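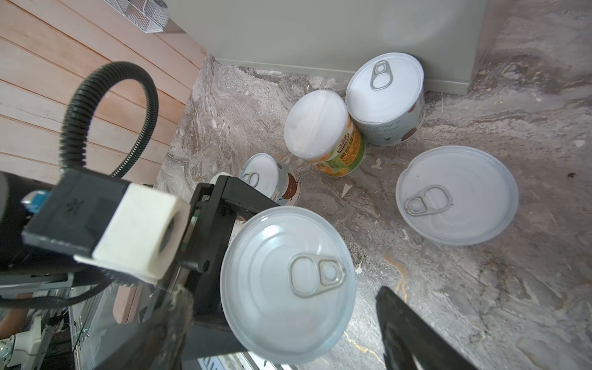

I have been putting cans away. I know, thrilling stuff, but several of you wrote back after the last Hastik letter asking how the pantry corner was coming along, and the answer is that I've finally gotten to the round ones with the ring pulls, and I have opinions about them!

First, the cabinet. It's the gray metal one I went on about over the winter, the one with the flat top and the little round lock on the front. I love a flat top. I grew up with a pantry cupboard that had a raised lip all the way around (my grandmother's, and you did not criticize it), and every time you slid something off, it caught and tipped. With a plain flat top you can push a can along with two fingers and pull it back the same way. Hubert Holzer wrote to say that I'd regret it the first time somebody bumped the thing, and he may get to say he told me so. For now I'm keeping everything toward the right end and leaving the rest of the top clear for setting down groceries.

Now, pull-tab cans. They're wonderful when you're hungry and a bit of a pain when you're storing them. Some stack and some don't, and you can't always tell in the store. What you want to look at is the rim. If the rim of one sits nicely around the bottom of the next, go ahead and build your tower. If it slides, don't! I keep mine in a single layer, lids up, and I put up with losing the space. Lids up also means I can check the tabs while I'm standing there. You want the ring lying flat. If one's been bent up in the shopping bag, it goes to the front and gets eaten that week, and if the lid has actually been opened even a hair, or it's bulging, out it goes, no debate.

The white lids look great from above, by the way, and they tell you absolutely nothing. White lid, silver ring, white lid, silver ring. Yiğit Sezer (hello Yiğit, I did get your long email) writes the date on every lid in marker, month and year, big enough to read without his glasses. I tried it and my marker smeared on the first few, so now I let it dry while I have my coffee and it's fine. He also writes what's in it, which I thought was fussy until I remembered that I once carried a can all the way to the kitchen thinking it was something else entirely. 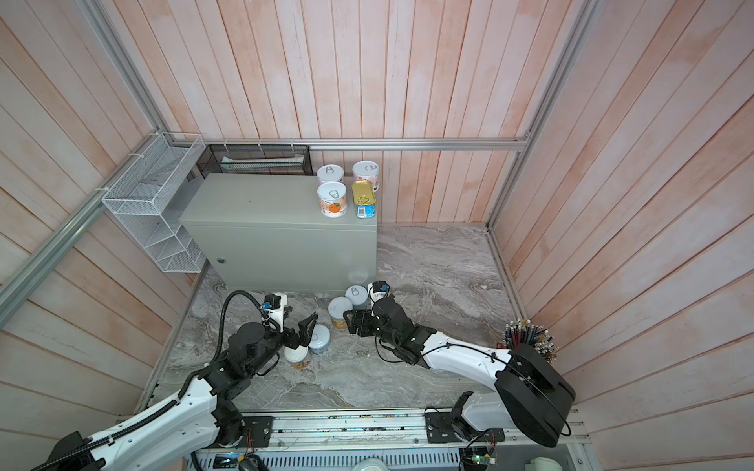

Labels facing front, then. These have such cheerful ones, all pastels and orange on white, and the one with the orange cartoon fruit fellow has been turned outward because he makes me happy. The rectangular tin in the yellow-gold color went right on the front corner. I never know where to put a tin with square shoulders. Between round cans it leaves those silly gaps, and at the back you forget it exists, so a corner it is, standing up, with the blue-and-white print where I can see it. Aurelio Ortuño swears by laying that kind flat and using them like bricks. I can see it if you have a whole row of them, but with a single one I'd just be hiding the lid.

And yes, there are still cans down on the floor. I sort on the floor, I always have. That gray marble pattern is easier on the eyes than my old busy tile was, and if you put the cans down in front of the cabinet you get a good look at what you've got before you decide what goes where. Oldest goes up first and nearest to hand, newest goes behind. If you do it the other way around you'll be reaching over the new ones for months, and you won't, you'll just eat the new ones. (I did this with chickpeas. Let's not talk about the chickpeas.)

A few of you asked about the wire baskets. The black mesh tray behind the cabinet is for flat things, packets and so on, the kind that slither down behind the cans and turn up at Christmas. There's a flat white packet in it now and it hasn't gone anywhere. The white one on the side, with the slanted compartments, I keep changing my mind about. I've had seed packets in one like it, and mail, and for a while tea bags. The slant is nice for anything you want to flip through. I wouldn't put cans in it. Apolinar Ayala did in his garage and I'm told you could hear it from the street.

I'm keeping the plank walls as they are, too. Somebody suggested shelves all the way across, and I thought about it, I even got as far as marking up a page in the Protell catalog, but I like seeing the pale boards. And I know myself. Give me another 30 inches of shelf and I'll fill them with soup.

One practical thing before I let you go. If you're doing your own cans this month, keep a small pad with you and write down anything you find in triplicate. Then tape the list to the inside of a cupboard door and don't buy any more of those until you've crossed a couple off. I've been sticking to this pretty well, with one lapse involving a very good sale on tomatoes.

We'll have the can swap again in July, same as last year, so if you've ended up with a flavor that no one in your house will touch, hold on to it and bring it along. Unopened, in date, label still on, please. Tiburcio Montes is keeping the list of who's bringing what, and he would like me to mention that creamed corn is already well covered.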